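Before the lights come on at Testiseo, Soledad Collado is already on her knees with a hex key in her mouth. It's 5:40 in the morning, March, still black outside. The coffee machine on level two won't be unlocked for ages. She's got the left wrist collar off and she's not happy with it.

"Grit," she says, around the key. "Carpet grit. Gets in everything."

The robot is a two-armed unit that does office rounds, mostly bins. Lotitz built the arms, Benítez did the grippers, and a small outfit called Naresau writes the software that tells the lot of it what a bin bag is. Collado looks after the whole thing. Her title is field technician. On a bad week that means cleaner, electrician and the person who apologises to the tenants.

She wipes the joint, runs a thumbnail round the black ring, puts it back together. Eleven screws in the wrist, all the same colour, two of them a different length. She keeps the long ones in her left pocket. Torque check, hand check, a wiggle. Then power, and a step back.

Bags are the hard part. A box has corners, a mug has a handle, a bag has whatever shape it had last time somebody sneezed near it. Thin blue plastic is the worst of the lot, half see-through and shiny, and the cameras get glare off every fold. Naresau spent most of the winter on the knot alone. Where's the neck, how hard do you squeeze it, what do you do with the other hand.
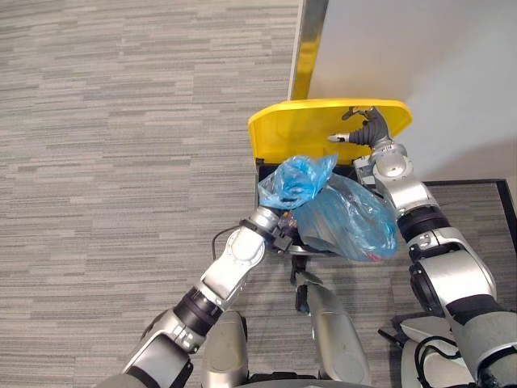
The grip force is what she fiddles with most. Too soft and the bag slides back down. Too hard and the fingertips punch through, and then there's yoghurt. Her setting for the left gripper is 63, on a scale that only really means something inside the Benítez software, and she's written it on masking tape inside the toolbox lid in case the tablet dies again. The right one runs lower. Lids don't need much, she says, they need patience.

She has a fixed order for setup. Joints first, cold. Then cables, because a loop that hangs too far out will find a chair leg sooner or later. Then cameras, wiped with the same cloth every time, the orange one, and woe betide anyone who uses it on a desk. Then the bins themselves. If someone's shoved one behind a door overnight the robot will look for it in the old spot, politely, for ages.

Last of all she does a slow run. Quarter speed, hand near the stop button. Watches the elbows more than the hands. "Hands you can hear," she says. "Elbows just go."

The arms get a grease and a proper strip-down every 300 hours. In between it's wipes and listening. She keeps a log in a school exercise book, blue biro, and it's a good read if you like that sort of thing. Left elbow ticking. Left elbow ticking, worse. Left elbow stopped ticking, dont trust it.

We use cookies to improve your experience on this site. By continuing to browse you agree to our cookie policy. Accept | Manage preferences

The counter on the tablet says 3648 bag lifts since the last gripper pads went on. Collado reckons the pads are near done. They've gone shiny, and a shiny pad on a shiny bag is no grip at all. New ones are in the post, or that's the story from Benítez. Meanwhile she roughs up the old set with fine sandpaper, which isn't in the manual and which she'd rather I didn't make a big thing of.
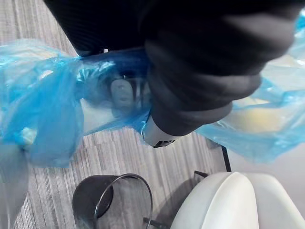
Bag work at carpet level, with an open-topped black bin underneath.

By seven the first tenants are drifting in with wet umbrellas. One of them says good morning to the robot, then to her, in that order. She's used to it. She's got the wrist cover off agian, torch in her teeth this time, looking for whatever is making a noise I can't hear.

"There," she says. I still can't. She writes it down, left wrist, faint, and goes to find the small brush.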